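Soft finger pads or hard ones for picking up clothes? (hand-held gripper)
Kenanberg Makers Help > Robotics > Grippers and end effectors
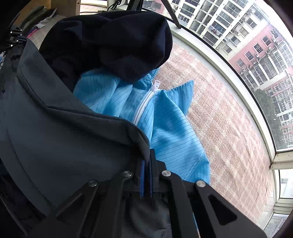

Which finger pads should I use for picking up fabric, soft rubbery ones or hard printed ones?

Start with the soft ones. Cloth gives you very little to push against, and a soft pad bulges into the weave and holds on with a light squeeze. Hard pads can work on a thick seam or a zipper, but they skate off anything flat.

The longer version of what I'm after, for anyone with time to read it. I've been building a hand-held gripper, the kind with a trigger, so I can record how I fold and sort clothes and later run the same motions on a small arm. I'm having a great time with it! I've got two sets of pads that fit the same mount: a soft cast pair and a hard printed pair with ridges. I also have two controllers to choose from for when the gripper moves over to the arm. One is the Porkari board, which takes a grip command from 0 to 255, and the other is a Fusoso servo driver that only wants a position.

What I've noticed so far is that heavy stuff (work jackets, thick trousers) is easy with either set if I go for a fold. Fleece is lovely with the soft pads and hopeless with the hard ones, because the ridges just comb through it. Thin slippery coats are the trouble. I get the collar, I lift, and the collar stays behind about half the time. I'd also like to know if I should bother with force control or whether position is enough for clothes. My budget is small and my bench is a bedroom floor, so nothing that needs compressed air please.

Posted in February by Siriporn Kongkaew

Decha Jaidee
Accepted reply

Great project, and you've picked a fun problem. I went through the same comparison last winter for the Jaidee gripper (yes, I named it after myself, it was late at night) and I'll give you what I've got.

Pads first. Stay with soft, but look at the tip shape before you blame the material. My first cast pads were rounded at the end, and they were terrible on thin coats. The tips rode up over the cloth and I was pinching air. I recast them with a squarer tip and a thin front edge, and suddenly I could get under a single layer lying on the floor. The grip on the flat face didn't change at all. It was all in the last few millimetres.

Second thing is wear. Soft pads pick up lint like you wouldn't believe, and a linty pad behaves like a hard one. I did 2000 picks on one pair as a test, same tea towel and same cotton shirt over and over, and the drop-off I thought was wear went away when I wiped the pads with a damp cloth. I wipe mine every 18 picks now. That number has no science behind it, it's just how many fit in one of my recording sessions. Let them dry properly before you start again, damp pads squeak on nylon and give you a false good grip.

On your slippery coats: go for the hem or the stitched edge of the collar, and come in with the fingers across the seam. The doubled cloth gives the pads a step to catch on. If you pinch along the seam, the whole thing can slide out lengthwise. Then lift slowly for the first little bit. I used to snatch. My recordings looked great and the arm copied them beautifully, and the arm dropped everything, since my hand had been making tiny corrections I never noticed.

Controllers. I tried both styles. For clothes, position is fine to begin with. Close until the pads meet and then a touch further, so the softness of the pad does the squeezing. It's like having a spring in there. On my board the 0 to 255 command was grip effort, and I only ever used 3 values: one for open, a light one for thin things and a firm one for denim and towels. The in-between numbers made no difference I could feel or measure.

Where force control did help me was in knowing I'd missed. If the fingers close and the motor current looks the same as it does with nothing in there, you've missed the cloth. With thin fabric the difference is small, so don't count on it for a silk scarf. For a jacket it works a treat.

If I had your two boards on my desk I'd build it with the Fusoso first, get a few sessions recorded, and swap later. Keep the pad mount the same on the hand-held and the arm versions whatever you do! I changed mine halfway through and had to redo all my recordings.

corduroy_fan

hard pads with a strip of that grippy shelf liner glued on. cheap, works, peels off after a while so buy the whole roll

Tilt and Pan

Decha covers the grippers well so I'll only add a bit on cameras, which you didn't ask about, but it changes how you judge the pads.

When I compared two lenses on my own hand-held rig I was convinced one set of fingers was better, and it came down to which lens let me see the tips. With the narrow lens I lost sight of the cloth just before the pinch and was guessing. The wide lens bends everything near the sides but I could see both tips and plenty of garment the whole way in. My pick rate went up with no change to the gripper at all, which was a nice surprise and slightly annoying given how long I'd spent on casting pads.

So do your pad tests with one lens and leave it alone. Lock the exposure too, if your camera lets you. Dark clothes near bright daylight will have auto exposure hunting all over the place, and a navy fleece can turn into a featureless blob. I work in the evening with a lamp on each side for that reason.

Pad colour matters a little as well. Pick something you don't own much of in clothing. I made my first ones black and spent a week squinting at black socks.

I'd disagree with Decha on one point, the order of the controllers. If you already own the board with the grip command, use it from the start. Even logging the numbers without acting on them is worth having, and you can't go back and add them to old recordings.

Siriporn Kongkaew
Reply from original poster

Thank you all, this is brilliant. I've cut a new mould with the square tip and I'm casting tonight. I tried the across-the-seam trick with my old pads in the meantime and got the slippery coat by the collar on the first go, then by the hem. Very pleased! Will log the grip numbers as suggested.

Decha, how thin did you go on the front edge before it started folding over? Mine looks a bit floppy in the drawing.

Decha Jaidee

Thinner than felt sensible. If it curls when you press it against the carpet with the fingers half closed, add a little back on the outside face and leave the inside flat.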